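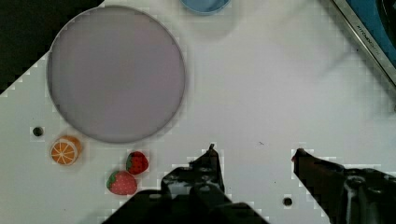

The play kitchen box came down from the hall cupboard in October with a lid that no longer closed. I had been putting off sorting it since we moved from Kekura, and the grandkids were due at four, so I gave it an afternoon. These are my notes on how the set is now organised, mostly for my own reference and for Sunita Abernathy, who has the same set at her place and asked what I'd kept.

## What was in the box

The set is a mix. The plate and bowl are from a Riltano picnic range, which has since changed colour, so replacements won't match. The food came in two lots, one bought and one handed down. The bought lot has held its colour better. I washed everything in warm water with a little dish detergent and left it on a rack overnight. The printed labels were wiped with a damp cloth only.

I sorted on a white table. Dark marks and scuffs show up quickly against it, and small pieces don't get lost the way they do on the rug.

## Weights

I weighed the set on the kitchen scale, as the shelf it lives on is held by adhesive strips and I don't trust them. The crockery came to 1,209 grams. The food and the bottle added 410 grams. The lidded tub I had in mind for it all would have taken the total well past what I wanted up there, so the tub now sits on the floor of the cupboard and the shelf holds only a basket of tea towels.

## Grouping

My first attempt was by material, and it lasted a week. The children don't think that way, and neither do I at pack-up time. The second attempt was by use:

- things you serve on or drink from
- things you eat
- things you drain or carry with
- things that come in a bottle

It works well enough. The fruit gets its own cloth bag inside the tub. Strawberries go in first, being small, then the orange slice, then the banana across the top. A drawstring is better than a zip for anyone under five.

The crockery nests. The mug doesn't nest with anything and goes in last, on its side.
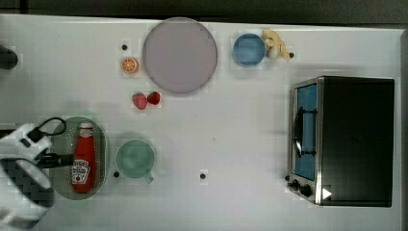
*Ketchup on the green tray, fruit up near the plate.*

The bottle caused the most trouble. It is tall for the tub if you stand it up, and the lid then bows by a few millimetres and pops off when the tub is lifted. I tried a taller tub from Sastton, 1,638 cubic centimetres larger according to the sticker. It solved the height problem and created a depth problem: small hands couldn't reach the bottom. It went back.

Laying the bottle down in the perforated piece fixes the height. It also stops the bottle rolling, and the two come out together.

## The toaster oven

Some notes on the toaster oven, as Sunita asked. I don't store it with the rest. It is bulky, it has corners, and it scratches anything it's packed against. Ours sits on a low bench beside the cupboard. For play it goes at one end of the table with its back to the wall, and the food is set out beside it.

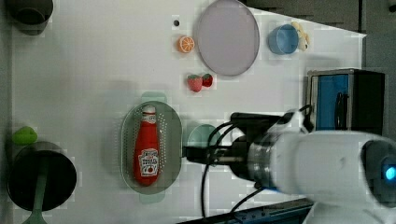 **Do you label the tub, or just remember what goes where?**

I label the inside of the lid with a strip of Foulkes paper tape and a pencil. Tape on the outside gets picked off within a day or two, and pencil can be rubbed out when the contents change.

## Pack-up order

This is the order I use now. It takes me 4 minutes and the children rather longer.

1. Plate flat on the bottom of the tub.
2. Bowl upside down on the plate, to one side.
3. Bottle lying down in the perforated piece, along the other side.
4. Fruit bag in the gap.
5. Mug last, handle facing in.

If the lid doesn't sit flat, it's nearly always the mug. Turn it a quarter and try again.

## Still to do

The fruit bag is an old shoe bag and too long by half. I'll cut it down and resew the channel once I find the right thread. One of the tub's clips is stiff and wants a bit of silicone spray. I'd also like a second bowl, preferably in a similar blue, but I'm not going to buy a whole set to get one. If anyone has a spare from the old Riltano range, leave a comment and I'll cover the postage.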